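Company / About

Search this site Go

About Vullis

Vullis studies whether machines can do ordinary chores in homes and small shops. Our short answer is: a few of them, under supervision. Picking up a rigid box is close to routine. Bags, straps and cables are still difficult, as they change shape when touched.

The company was started by Parvathi Kurup, who still runs the test program. Work is divided into 2 lines. Trikham covers carrying and putting away. Joseph covers wiping, folding and sorting, and is at an earlier stage.
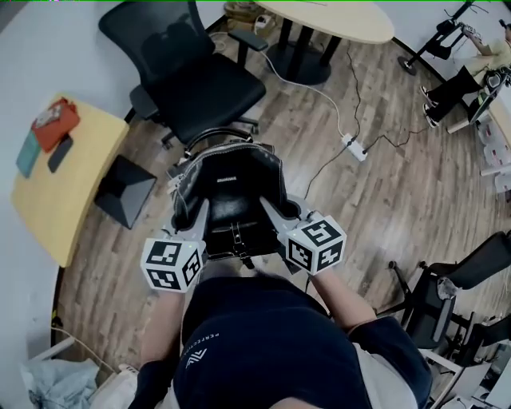

Data for both lines is collected by people using hand-held grippers with two fingers. Each chore is repeated in 12 variations, with the object turned or moved between runs. We have logged more than 2,000 runs for Trikham. A policy is released for trial on a machine only after 100 runs have been reviewed by hand.

Results are uneven. A handle that stands up can usually be grasped. A handle that has fallen flat often cannot, and recovery after a missed grasp is poor. We publish failure rates with every release.
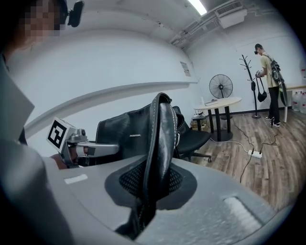
Hand-held gripper and office chairs, with a coat rack and fan farther back.

Our review software, Lamo, is available to partner labs on request.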